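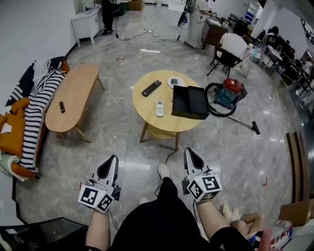
Havton flats to move to fixed temperature limits for room air conditioning

Tuesday, January 28, 2025

Lumbantobing, the company that manages furnished rental flats in the Havton district, is to set upper and lower limits on the room air conditioners in 700 of its homes. The change will be made during routine servicing and is due to be finished before the end of July.

Under the new settings, tenants will still be able to switch a unit on and off, choose the fan speed and set a timer. The cooling range will stop at a fixed lower limit, and the heating range at a fixed upper one. A request outside the range will be ignored by the indoor unit, even if the handset shows the lower or higher figure.

That last point has already caused some confusion. Most split air conditioners of the type fitted in Havton use a one-way infrared link. The handset sends the full set of commands each time a button is pressed – mode, temperature, fan speed and timer – and receives nothing back. What appears on its display is what was sent, which may differ from what the indoor unit has accepted. Tenants in the first block to be changed reported faulty handsets, and several were replaced before the cause was understood.

Endang Goh, building services manager at Lumbantobing, said the company should have put a notice in each flat before the work began.

"The handset was doing its job," Goh said. "It has no means of knowing that the limit is there. We have now written the range on a label inside the battery cover and on the first page of the flat manual."

The limits are stored in the indoor unit and survive a power cut. They are entered through a service menu, using a sequence of button presses on an ordinary handset or a plug-in tool supplied by Bestard, the contractor carrying out the work. Bestard engineers will also clean the filters, check the condensate drain and record the supply air temperature at each visit. A visit takes 40 minutes where there is one indoor unit, and longer where the bedroom has a separate one.

Older equipment will be treated differently. Units in the four blocks on the north side of the estate have no service menu that can hold a limit, and will keep their full range until they are replaced. Lumbantobing has not given a date for that work. It says the outdoor units there are still within their planned service life and that early replacement would not be justified on running cost alone.

The main reason for the scheme is peak load. The Havton estate is fed from a small number of substations, and on hot afternoons last July the demand from cooling came close to the agreed limit for the site. A unit set well below a temperature it can reach will run its compressor at full output for as long as it is left on. With a limit in place, the compressor slows or cycles once the room has settled, and the load across a block becomes more even.

A trial was held last summer at Lolen, a smaller estate under the same management. Peak demand there fell, but the company has not published the readings and says they cannot be carried across to Havton directly, as the Lolen flats are smaller and have external shutters. Complaints about comfort came mostly from top-floor tenants. For that reason, top-floor flats in Havton will be given a cooling limit 3 degrees lower than the rest.

Tenants with a medical need for a cooler or warmer room can ask for the limit to be removed. The request is made on the usual repairs form, under "heating and cooling", and no letter from a doctor is needed. Limits removed in this way will stay off until the tenancy ends.

Portable heaters and coolers owned by tenants are not covered by the scheme. The existing rule that they must not be run from an extension lead still applies.

Replacement handsets will continue to be available from the estate office. Goh asked tenants not to use universal handsets bought elsewhere, as some models send a test sequence during set-up that can change the operating mode stored in the indoor unit. A unit affected in this way may fail to respond in cooling mode and has to be reset at the mains isolator.

Visits will be arranged block by block, starting with the east side. Each household will receive notice of its visit by post and text message. An adult must be present, and the floor beneath each indoor unit should be clear so that a step ladder can be used. Appointments can be changed once through the Bestard booking line; after that, a new visit will be added to the end of the programme.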